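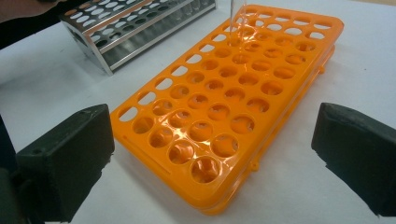

Can a machine do your chores yet? Tips for the kitchen, the laundry and the bench

I get this question more than any other, usually from readers with a sink full of dishes, and my answer is still "some of them, if you help." Floors are the easy part. Pick up the cords and the socks, run the robot vacuum while you're out, and empty the bin every time instead of every third time (I'm guilty too!).

Putting things away is much harder. Setting a glass tube into a rack sounds like nothing, and you or I would do it while chatting, but a machine has to find the hole, line up over it and let go gently. Glass is slippery to look at as well as to hold, and shiny plastic throws the light right back at you. My friend Marwa Ashour, who runs the wash-up bench at Dalsgaard, tells me she would trust an arm with the tubes long before she'd trust it with her good stemware, and I'm with her.

So, a few things that make life easier, whoever or whatever is doing the work:

Pick racks in a strong color. Clear glass gets lost against a white counter, and it's kinder on tired eyes too.

Give everything one home. Spice jars, drill bits, baby bottles - same spot, same way up, every night.

Leave a hand's width between racks. Crowded shelves are where things get knocked over.

Turn off the lamp right above the bench if the glare bothers you, and light it from the side.

Do the breakables yourself for now, and please don't hurry them.

Rocío Henao wrote to ask about folding towels. Not yet, Rocío, not at a price I'd pay! I'll look at it again in September.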